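Keeping the Planner Out of the Fast Loop

Published Mar 29, 2020

The control software at Drodov has been rewritten twice. The current version, called Trikard, is the one its lead developer is prepared to talk about in detail. The first was a single process that did everything, and it missed deadlines whenever the image pipeline was busy. The second split the work across machines and spent most of its time waiting on the network.

"We had a planner that could stop the arm by being slow," the developer said. "It never sent a bad command. It sent a good command late, and the joint controller had nothing to do in between except hold."

Trikard separates the two. The joint controller runs on its own core and reads from a short buffer of waypoints. The planner fills the buffer when it can. If the buffer drains, the controller decelerates along the last known path and reports a fault code. The developer described this as the least interesting part of the system and the part that took longest to get right.

Perception is handled by a separate package, Gollow, which takes in the wrist camera stream and publishes grasp candidates. Each candidate carries the timestamp of the image it came from. The planner rejects anything older than 140 milliseconds.

"We started at 900, and that was far too generous," the developer said. "At 900 the wrist has moved on. You are planning a grasp against a view that no longer exists."

Asked why the limit was not set lower still, the developer pointed to fabric. Segmenting a rigid part is quick. A cloth has no fixed outline, so Gollow runs a second pass to separate folds from true edges, and that pass accounts for most of the delay.

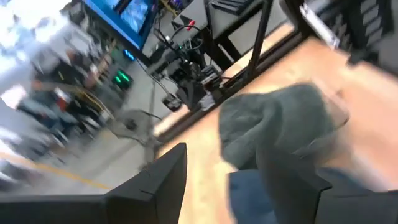 Segmentation errors on cloth are mostly of one type, according to the developer: an internal fold is labeled as a boundary, and one item becomes two candidates. A green cloth with a curved fold down the middle, lying against a navy one that a fingertip partly covers, puts both difficulties in a single view. The fold has to be ignored and the color change has to be kept. Gollow also masks out the gripper fingers using joint positions, and the mask is widened when the wrist is moving fast.

"Blur we can estimate, because we know the wrist velocity," the developer said. "Occlusion is harder. If the finger covers the corner you need, no filter gives it back to you."

The regression suite now holds 182 recorded sequences, replayed against every change to the planner or to Gollow. A run fails if the candidate count differs from the reference by more than 2. The comparison tool, Wei, was written as a stopgap and has since become the program the team opens first in the morning.

"It draws two timelines and marks where they disagree," the developer said. "I would like it to explain the disagreement. At the moment you still have to read the logs."

Work scheduled next includes moving the fold pass to the graphics card and logging buffer depth by default. The waypoint format will stay as it is until the next major version.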